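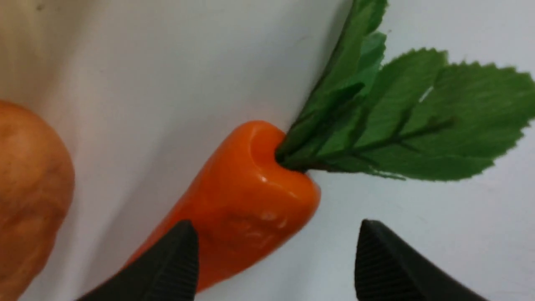

The Vusotlow school board has approved a new vegetable program for its preschool and kindergarten classes. It will begin in April at 22 sites and will be paid for from the district's existing meals budget.

Under the plan, each class will spend three short sessions a week on where vegetables come from, how they are grown and how they are prepared. The sessions will use play food, picture books and fresh produce supplied by Enusach Farms, which already delivers to the district's kitchens. Families will not be charged, and children with food allergies will follow the same rules that apply at lunch.

Parvathi Gounder, director of early learning, told the board that teachers had asked for lessons that could be given at a classroom table without a stove or sink. She said tasting would remain optional, and that staff would be asked not to reward or scold children over what they eat.

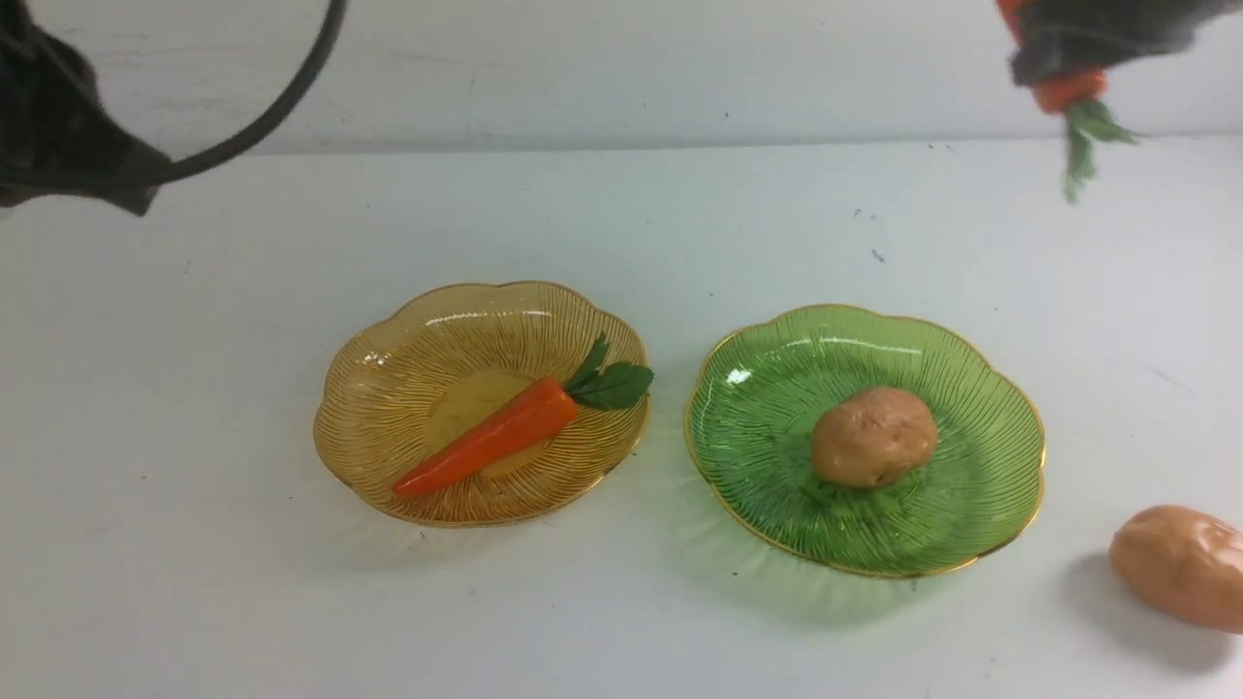 Training and schedule

Teachers will attend two training sessions before the program opens. The first will cover lesson plans and the safe handling of food. The second will deal with record keeping and with questions from parents. Classroom aides may attend either one and will be paid their regular hourly rate.

Sites in the Clirkia area will hold their lessons in the morning, before lunch is served. Those on Tan Street share rooms with after-school care and will follow a separate schedule, which the district expects to post on its website.

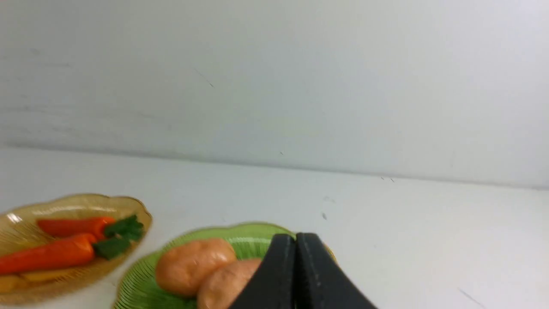 A white tabletop and wall, Clirkia Early Learning Center.

The board voted after a short discussion of costs. Ivan Vasylenko, who chairs its budget panel, asked that spending on produce be reported every three months. The request was added to the motion.

Printed lesson guides will be available in the district office, and parents may ask their child's teacher for a copy.
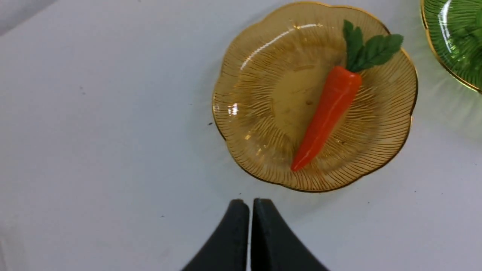
Tharun Sastry told the board that he supported the lessons but wanted the same attention given to the lunch menu, where he said cooked vegetables were often served too soft for young children to enjoy. The district's food service office will respond in writing before the next regular meeting.

Contact the Communications Office | Copyright Vusotlow School District. All rights reserved. | Back to top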